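Fluveson Tabletop
Motion and perception software for two-arm workcells

Overview What is included Requirements Licence Contact

Fluveson Tabletop is a software package for people who run two small robot arms over one shared work surface. It finds the objects, decides which arm shall take which one, and plans both movements together so that the arms do not meet. It is developed by Demero and it is the successor of our older planner, Erkix, which could only treat the second arm as an obstacle.

The package was written by a small team. Omid Ansari is responsible for the planner and Ghazal Dehghan for the perception part. Both of them answer support mail, so please write in detail, they like it.

Why flat objects

Many planners are tested with cubes and bottles. We wanted to work with the objects of an ordinary desk. Calendars are difficult in several ways: the pages may fan out, the spiral binding gives confusing depth values, and two calendars of similar colour can be read as one big object when they lie close together. A patterned background makes the segmentation harder again. For this reason our test set contains desk calendars, jars, cans and snack packets, mixed on the same floor.

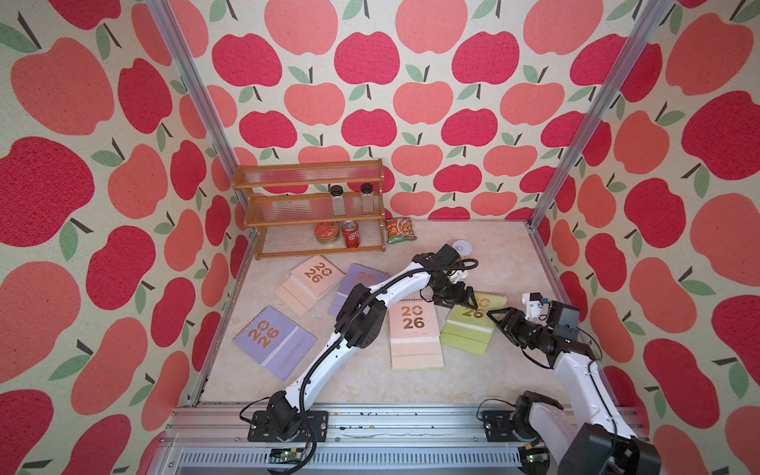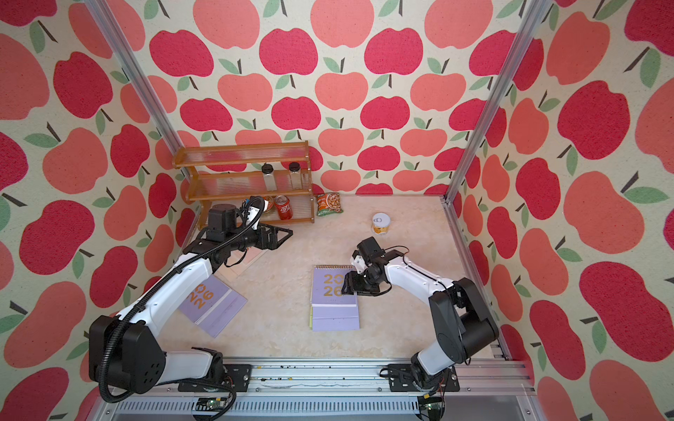
Desk calendars between the two arms, in a cell with apple-patterned walls.

The planner keeps a reservation map of the space above the surface. Each arm asks for a corridor before it moves, and gives it back piece by piece while it is moving. If both arms want the same corridor, the one with the shorter remaining path goes first. You can change this rule in the settings file, or give a fixed priority to one side.

What is included

Perception module. Works with fixed cameras and with wrist cameras, up to 8 streams at once. Gives a mask, a pose and a confidence value for each object.
Two-arm planner. A new plan for both arms is ready in 77 ms (median value on our test computer).
Grasp library. 105 prepared grasps for two-finger grippers, sorted by the shape of the object. You can add your own.
Replay viewer. Shows a finished run step by step, with the reservation map drawn over the camera picture.
Test set. 1104 recorded layouts with labels, free to use also without a licence.

Requirements

A computer with Linux and a graphics card with at least 12 GB of memory. The arms must accept joint position commands. Calibration between the two bases must be done before the first start; the program guides you through it and refuses to plan if the error is too large.

Known limits

Transparent objects, for example clear jars, still receive a low confidence value and are often skipped. Handing an object from one arm to the other is supported only for rigid things. Loose pages are not modelled, so with calendars we recommend to grasp at the binding side and to reduce the speed in the last centimetres.

Version notes

Version 3.2, October 2025. Faster corridor release, new Persian and Spanish menus (thanks to Arash Zarei and Joaquín Villalba), and a correction for the wrong gripper offset which was reported by users in July.

Licence and contact

One licence is valid for one pair of arms and has no end date. Updates are included for two years. Universities pay half of the price. For an offer or a trial key please write to Keyvan Naseri at our sales partner Daneshvar, and tell him the model of your arms and the number of cameras.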